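Karnoler Opens Its Book of Lost Words for Laundry

Sotomayor exhibition and reprint collect 408 terms for folding, wringing, airing and giving up

SOTOMAYOR, 26 Jun 2020 -- Karnoler, the small press that once published a history of the doorstop and sold enough copies to print a second volume, announces the release of "The Wash Book," a dictionary of household laundry words gathered from letters, diaries, hotel manuals and the backs of old grocery lists. A companion exhibition opens the same day at the Noltgate reading room and online.

The book contains 408 entries. The longest, on the word "airing," runs for 11 pages and has caused more disagreement inside the press than any contract it has ever signed. The shortest is for "flumping," defined in full as "See sheets."

"People will tell you there is one word for folding a towel, and then you watch them do it and they have four," said Līga Biteof, as her name was misprinted on the proof jacket and has since been corrected to Līga Bite. Bite edited the dictionary over several winters. "My grandmother had a separate verb for folding something you were annoyed at. It went in on page one of my notes and I have been looking for its relatives ever since."

The project began with a box of papers from the Floltum, a seaside hotel that closed long ago and left behind its instructions to staff. The manual devotes a single paragraph to fire and a whole chapter to pillowcases. Guests' handkerchiefs were to be "persuaded flat." Tablecloths were "walked," a job for two people who were expected to be on speaking terms. A napkin that refused its crease was called a senator.

From there the search spread to private households. Karnoler put out a call for family words in February of last year and expected a polite envelope or two. The replies filled a filing cabinet and, for a while, the bathroom. One family in Noltgate had a term for the last sock in the dryer, a different term for the sock found a week later, and a third, unprintable, for the sock found after its partner had been thrown out. All three are in the book. The press took legal advice on the third.

Readers should not expect tips. "The Wash Book" takes no position on vinegar, water temperature or the fitted sheet, though the fitted sheet does receive 72 citations, most of them hostile. There is a map showing where people "hang out" the wash, where they "put it out," and the one valley where they "give it to the wind." There is also an appendix of words for pretending that clean clothes on a chair have been put away.

Bite's introduction traces how the vocabulary thinned out once machines took over the washing and left people with only the folding, a division of labor she considers unfair. Words for beating, boiling and bluing dropped away first. Words for complaining did very well.

The exhibition is arranged by verb, in a loop that starts at "sort" and ends, after a good deal of walking, at "sort." Visitors will find hotel pages, a ledger in which a landlady recorded her opinions of her lodgers' collars, and a wall on which new words can be left on paper slips.

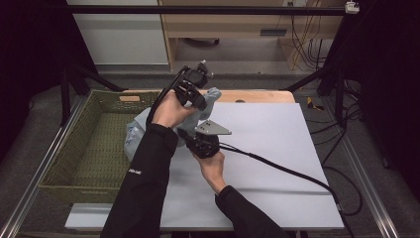
Cloth itself gets a section of the book too, with notes on the many names for a rag and the exact point in its decline at which a shirt becomes one. Contributors were firm on this. A shirt with a hole is a shirt, a shirt with two holes is for painting in, and after that the matter passes to whoever does the windows. Several families use the same word for an old dishcloth and a disappointing cousin, and the editor saw no reason to separate the senses.

"I had hoped to find the oldest laundry word in use," Bite said. "I found a great many people who were sure it was theirs -- and one who wrote back to say her sister was lying."

A reading from the dictionary will be streamed on the Karnoler website on opening night. It will cover the letter F, from "fettle" to "fusty," with a pause in the middle for anyone who has left something in the machine. Submissions for a supplement are welcome by mail or email. Please give the word, where you heard it, and whether the person who used it would mind.

"The Wash Book," edited by Līga Bite, is published in paperback by Karnoler and is available from the press and from bookshops. The cover is machine washable only in the sense that one reviewer tried it.

Press contact: Karnoler publicity desk, Sotomayor. Review copies, sample pages and the map are available on request.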